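How do you keep soft fabric boxes from losing their shape?

3 min read

Tastwood

Hello everyone. I am trying to put order in the small things of my home: winter slippers, plush toys of my daughter, some books that have no shelf. I bought a few fabric storage boxes because they are light and the colors are calm. The walls are thin, with piping sewn on the rim, and I think there is only cardboard inside.

My problem is the following. When I put the slippers in, one side of the box goes out like a belly, and in the back corner the fabric makes a fold. On the shelf, two boxes do not stand nicely next to each other anymore. I tried to put the slippers flat, but then there is no place for the toys.

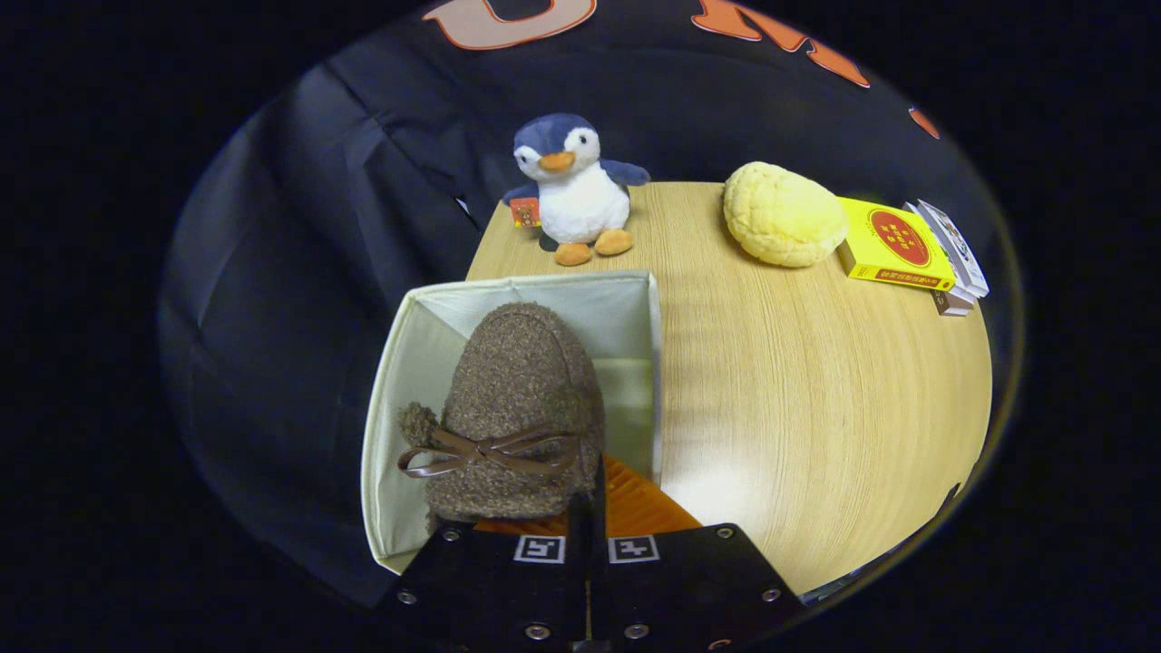 The mint and cream box, with a brown slipper-like thing in it. The penguin and the books are still waiting on the table.

The slippers are the curly kind, with a ribbon bow and a small pom-pom, and I do not want to press them too much. Last winter I kept a pair under heavy sweaters and in May the bow was flat like paper. I tried with steam but it never became as before.

So I have two things to ask. How can I make the walls stronger without buying new boxes? And is it correct to keep slippers and plush toys together, or is it better to separate them? My shelf is 100 cm wide and I would like to use all of it, but I can't put anything on the wall, the apartment is rented.

Thank you for your patience with my English.

Bemis

Your English is fine. I have the same type of boxes and I made them stronger with cardboard from a delivery carton. It takes a little time but it costs nothing.

Take everything out and measure the inside of each wall. Do not measure the outside, I did this the first time and all my pieces were too big. Cut the cardboard 7 mm shorter than the wall, so it stays hidden under the rim. If you want it to look nice, cover it with a piece of old pillowcase and glue the cloth at the back. Then put the long pieces first and the short pieces between them. The short ones hold the long ones in place, and you don't need tape.

For the fold in the corner, try a warm iron with a damp cloth between, but only if the label permits it. Keep the iron moving. If there is cardboard sewn inside, don't make it very wet, it will become soft and then you have a bigger problem than before.

About the slippers: stand them with the toe up and the bow toward the middle of the box, away from the wall. Put some tissue paper inside the toe. I use the paper that comes in shoe boxes. The plush toys can go around them if they are clean, but nothing heavy on top. I would not put the books in this box at all. Books are what destroyed my first one — the bottom came down when I lifted it.

Swai

just buy plastic ones

Zidix

I agree with Bemis about the cardboard, but I would separate the things. Slippers have been on the floor, and a child takes the toys to bed. I keep slippers in one box and toys in another, and I brush the soles before they go in. With curly fabric use a soft dry brush, and only on the sole. On the upper part it can pull the curls open.

Also please check the width before you decide how many boxes go on the shelf. I filled mine completely, and then every time I took one box out, the two neighbors came with it. Now I leave a space for my fingers between them. It looks a little less full, but the walls stay straight.

For the books, if the shelf is deep enough, stand them at one end, and the last box will hold them.

Tastwood

Thank you both, I will cut the cardboard this evening. Bemis, did you use glue for paper or glue for fabric? I have only the paper one at home.

Contact us | Copyright Home Corner Help | Back to top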